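Small White Things: a gallery of table objects
Birnamdale Making Room, May 16, 2020

Welcome to my gallery page. For many years I make small objects for tables: cups, stands, bases, boxes. My first language is not English, so please forgive if I choose a wrong word sometimes. I have now 259 objects on the shelf and in the drawers, and a friend in Westerberg told me that it is a pity to keep them only for myself. So I started this page in May, and I add to it when I have a free evening.

Most of my objects are white. People ask me about it often. I like white because the shape becomes more important, and you notice the shadow under a rim or the line where two parts meet. A colored cup is first of all a red cup or a blue cup. A white cup is first of all a cup. There are also some pages on this site with colored pieces from Cultevley, but they are older and I don't like them so much any more.

The objects on this page belong to the series I call Celtus. It has 6 basic shapes, and the others are made from them by changing the height or the angle of the side. The simplest is the cone with the top removed. I drew it many times before I was satisfied, because if the side is too steep the object looks like a pipe, and if it is too flat it looks like a lamp shade.
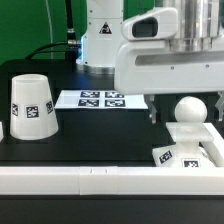
The angle of the side was for me the most difficult decision in the whole series. I tried it first in paper, which is cheap and quick, and I placed the paper models on the windowsill for one week. Every morning I looked at them when I drank my coffee and I removed the one I liked least. The last one is the shape I still use. I have changed only the thickness of the wall, and this change is so small that visitors do not see it.

About the stands: a stand must be wide at the foot and more narrow where it carries something. This is an old rule and I did not invent it. A small table piece is touched many times in a day, by sleeves also, and a narrow foot is a bad idea. When I began, I made the feet too elegant. They looked very nice in the drawing and I was picking them up from the floor all the time.

A round thing on a flat thing is my favorite combination. It is like a piece from a chess game, and children understand it immediately. They give it a name and it becomes a king or a little man. I have made round tops in several sizes, and for me the best is when the ball is a little smaller than you expect.
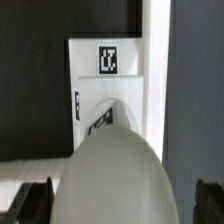 Boxes came later to the series than cups. I thought for a long time that a box is boring - four sides, a lid, finished. Then I began to make the front with a part which lies deeper than the rest, and I found that this gives the box a face. With a black and white marker sitting in such a deeper part, as it is on the white piece here, the eye goes directly to it, and the border around the pattern works almost like the frame of a small painting. The white is also not the same everywhere: near the upper left it is warm like cream, and in the middle it is more cold and a little blue. I enjoy very much to look at such differences.

Some practical notes for those who write to me. I do not sell the objects, but I am happy to exchange. The drawings of the Celtus shapes can be copied by everybody for use at home. Please do not ask me for very large sizes, I have only a small table and a small room.

This gallery had 1,705 visits until now, and the older page with the colored pieces had 2,148. I hope the white ones will catch up soon. The next group will be bowls and trays, and after this I want to show the paper models, if I can find the box where I put them.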